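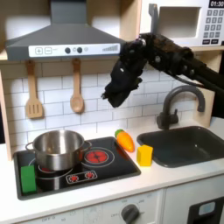
*Play kitchen, hood and tiled backsplash*

Re: Ekport and shared classroom tablets

On 2021-09-27 the IT desk at Chmielewska wrote:

> We have 5 tablets per room and pupils share them across three classes. When a second class logs in to Wutum, the first class's drafts vanish from the list. Is the work lost? Also, can Ekport get a whole year group out in one go? Ours stops at 100 files.

The work is not lost. Wutum keeps drafts on the device under the pupil's own login and hides them when someone else signs in. They come back when the same pupil signs in on the same tablet. They do not follow the pupil to another tablet until they have been saved to the class folder, so ask each class to save before logging out. "Close" does not save.

On the second point, 100 is the default batch size in Ekport. You can raise it under Settings > Transfers, up to 1000. We tried 1000 in January with Year 8 slide decks and it finished, but two rooms had no usable network until it was done. We now run it at 100 and repeat, after the last lesson.

A few things to check first:

- The class list must match the register export. Ekport skips pupils it cannot match and gives no warning — the names are only in the log.
- Recorded narration is left out unless "Include sound" is ticked.
- File names longer than the limit are cut, so two decks called "How to add fractions with different bottom numbers" may end up overwriting each other. Put the pupil number first.

Our store holds 3000 files for the lower school and searching it is slow but bearable. Stalano will read the same folder if you want parents to see finished lessons, though it needs its own account and the permissions have to be set again each term.

Which version of Wutum are you on? The draft list moved in the last update and the menu names may differ from mine.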